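Ticket 361: Gripper values missing in part of the recorded episodes
Queue: Orkeo data collection
Opened by: Syafiqah Sembiring
Assigned to: Malachy Daly
Priority: 2

Syafiqah, Thursday
In the Tully set, 8 episodes have arm joint values but the gripper column stays at zero. The arm moves normally on the video. I restarted the recorder and the next episode had the same problem.

Malachy
Please check if the gripper topic is late at the start. The recorder waits 3,000 ms and after this it writes zeros without any warning.

Syafiqah
Yes, it is late. I made the wait longer and the values are now written. I also send you how the cell looks at the moment, please tell me if the cable by the gripper should be fixed higher.
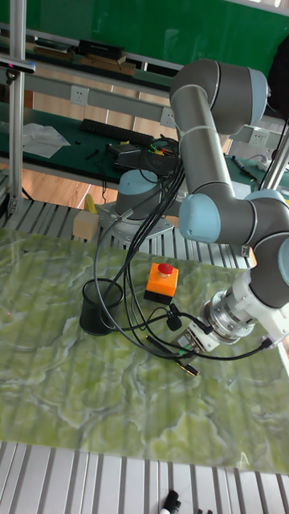 Cell with the arm, gripper cables and stop button on the green marbled top

Malachy
Please tie it closer to the wrist before you record again. Mark the bad episodes as excluded, do not delete them.

Status: waiting for re-recording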